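Ilgate and Flevetside water and drainage project
Progress report, 21st October

Sorry this is a week later than I promised — I wanted the county's answer on the drainage easement before I wrote, and it only landed yesterday. It's a yes, with conditions, and I'll get to those.

When I last wrote, in June, we had the main laid as far as the Cifuentes plot and then everything stopped. The plots past that point were sold on contract years ago, by a seller who never recorded a proper plat, and the water company won't connect a home unless the family can show a deed. So most of your money this summer has gone on paperwork and not on pipe. I know that isn't what either of us pictured, but I'd do it the same way again. Nine families now hold recorded deeds (one of them framed theirs and hung it in the kitchen!) and three more are waiting on a signature from an heir who has moved out of state.

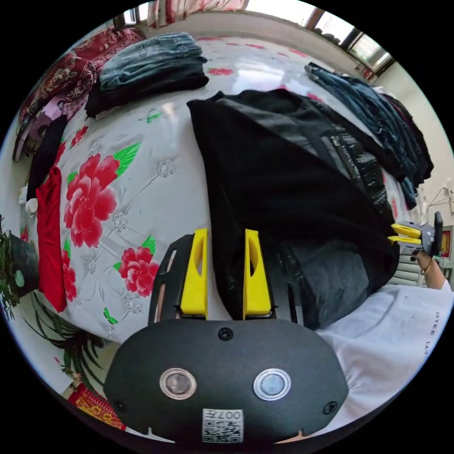
The county's conditions are these. We have to regrade the ditch along the east side of Flevetside before any more homes are hooked up, and we have to put in two culverts where the lane crosses it. Zavbridge have priced the culverts at $3,469, fitted, and I'd like to pay for them out of what's left in the survey line if you're happy with that. The regrading we hope the county will do with its own crew. They've said so in a meeting but I haven't got it in writing, and I've been caught that way before.

Ilgate is the easier half. The streets there were accepted for county upkeep over the summer, the school bus comes right in now, and people have started building on rooms again, which they wouldn't risk while the titles were in a muddle. There's still standing water at the low end after a hard rain — it can take up to 9 days to clear — and I don't have a good answer for that yet. I've asked for the old levels from the first survey and I'm still waiting.

What I need from you is a yes or no on moving the survey money, and a copy of the grant letter with the new end date on it, as the county clerk keeps asking me for one.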